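Theatre staff forum - Working Life - Equipment and change

Robot arriving in our theatres in September, what happens to the scrub role?

Posted by tallscrub_unar, 20 May 2024

I'm a scrub nurse at a mid-sized hospital, general and gynae lists mostly. We have been told that a surgical robot is going into one of our eight theatres in September. There was a meeting, the slides were mostly about patients going home sooner, and when somebody asked about staffing the answer was "no change to establishment at this point". That was the whole answer.

On top of that, part of the plan is something the project team calls assisted closure. As I understand it, the company is working on software that will do some of the stitching by itself with the surgeon watching, and our site may be asked to take part in trials later on. For now it is practice pads only.

What I would like to know from people who already have one:

Does the scrub nurse still have a proper job, or do you end up changing instruments on the arms and standing about? Who trains you, and is it in work time? Did your numbers go down afterwards, even if nobody called it a cut? And is the automatic stitching a real thing or something for the brochure?

I have been doing this for 12 years and I like the work. I am not against the machine. I would like to know what I am walking into before I put my name down for the first group, because we have to say yes or no by the end of the month and the form doesn't say what happens to those who say no.

unar_theatres_b3

We have had ours for a while now, so I will take your points in order.

The scrub role is still a proper job but it is a different one. In an open case you are at the surgeon's elbow and half of it is watching their hands and knowing what they want next. With the robot the surgeon is at a console across the room and you can't see their hands at all. You listen, and you watch the screen. Everything has to be said out loud. Our surgeons were poor at this to begin with. One of them would simply stop moving and wait, and we were meant to work out that he wanted a different instrument. It got better once we agreed that every request is spoken and repeated back, the same as you would do with a drug. If you can get that agreed before the first list, do.

You and the first assistant are the only ones scrubbed at the table, so more falls on the two of you. Draping the arms takes practice. So does loading and unloading instruments without knocking the assistant's port. Counts are the same as ever but there are more small parts to look over. You check the tips and the wrists of the instruments before they go in and after they come out, and you need to know what a sound one looks like. Ask for time with the instruments in your hand under a good light. We weren't given that until we asked.

Training: ours was two days with the company's people and then shadowing at another site. The two days were in work time. The online modules were not, officially, and most of us did them at home in the evening. We raised it and were given the hours back some months later. Get it in writing first.

Numbers: our establishment did not go down. What happened was that two people left and the posts were held for a long time "pending review of the robotic pathway". You can draw your own conclusions about that. One was filled in the end. The other became a robotic coordinator post on a slightly better band, which one of our own team got, so it wasn't all loss.

What I would warn you about is the split it makes in a team. A small group becomes the robot people and they get the long lists, the study days and the visitors. Everyone else covers the rest and gets asked to stay late when the robot list overruns. After a year the robot people were losing their hand at open cases, and the others felt passed over. We now rotate. Nobody does only robot lists for more than a month at a time. It makes the rota harder to write and the surgeons complained, but I would not go back.

On saying no: I know of one person here who said no and was left alone. She has since changed her mind and joined the second group, and it was not held against her.

Wodomdale_trainer

I can answer the last part, as I work in the skills lab at Wodomdale and stitching on pads is most of my week.

Some background on what we do. Trainees come to us before they touch a robotic list. They begin with picking up and passing small objects, then driving a needle, then knots, then closing a line on a soft tissue pad. Alongside that we have been working with a small firm, Bañez, on the automated side. Their software learns from stitching that people have done, so a good part of the job is people closing pads, over and over, and the results being marked. By our last count we had logged 3,563 stitches towards it. I placed a fair number of those myself and my neck can tell you so.

The pads are pink, with incision lines already in them, and we put separate knotted stitches along each line in black thread. You cut the tails short and go on to the next. After a morning of it a pad looks like this:
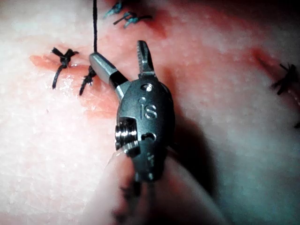
Jaws open over a practice pad, with knotted stitches on the incision lines around the instrument.

You will notice how close everything is. At that distance the thread is the hard part, for a person and more so for the software. The pad stays where it is and the instrument goes where it's told, but thread twists, loops round the wrist and hides behind a jaw. A trainee who gets into a muddle stops, backs out, and has another go. Getting the software to recognise that it is in a muddle has taken much longer than getting it to place a needle.

So, is it real? On a pad, under good light, with somebody watching, parts of it are. It can do a stitch and sometimes a short run of them. It is not closing patients in our hospital and I have not been given a date when it might. If your meeting made it sound like it was coming along with the machine in September, then I think two different things were put on one slide.

As for what it has changed for the people here, I can tell you what I see.

There is more sorting and marking than there used to be. Each attempt is marked by a person: spacing, tension, whether the knot is square, whether the tissue has been dragged. Three of our experienced scrub nurses do this for part of their week. They are good at it, having watched thousands of stitches go in from two feet away. They get paid at their usual rate, which I think is too low for what is being asked, and I have said so. If your site joins a trial, ask early who does the marking and on what grade.

The work is also duller than it sounds. When a person is stitching, their own attention keeps them going. When you sit and watch a machine stitch with your hand ready to stop it, your mind wanders in ten minutes. We changed to short turns, 20 minutes and then swap. The first plan was for one person to supervise for a whole session, and it was a bad plan. Anyone who tells you that supervising is a rest has not done it.

The third thing is about juniors. Closing is where people have traditionally got their practice. If one day the machine does the easy stitches, the learner is left with the awkward ones and has not had the easy ones to learn on. Our lab's view is that trainees should keep closing by hand for as long as they are trainees. I don't know whether that will hold once somebody is measuring theatre minutes.

I would put my name down if I were you. The people in the first group get asked what the procedures should say - where the stop button is reached from, who calls a halt, who talks to whom. By the second group that has all been written down and you fit in with it.

One practical point. Ask to come and have a go on a practice set before you decide. Most labs will let theatre staff on for an hour if there is a free slot. It isn't part of your training, but an hour at the console makes it much easier to follow what the surgeon is up to when you are the one at the table.

Talholm porter

not a nurse so ignore if you want. when ours came the thing nobody had thought about was the storeroom. the drapes and boxes for it take up a whole bay and the old stock went down the corridor, so every time something is wanted for an ordinary case it's a walk. also it's heavy, almost 800 kilos for the arm cart on ours I was told, and it doesn't like the door strip between the corridor and theatre. two of us and a lot of care. they got the strip changed in the end.

lists run longer as well, at least at first, so if you have a bus to catch bear it in mind. jobs wise we are the same number as before.

tallscrub_unar

Thank you, all three. The point about rotating is going straight to my manager, and so is the one about the online modules. I hadn't thought about who does the marking either, it wasn't mentioned at the meeting.

I have emailed our nearest skills lab to ask for an hour on their set. Will put my name down if the hours are in writing.

To the porter, our storeroom is already full, so I'll pass that on too.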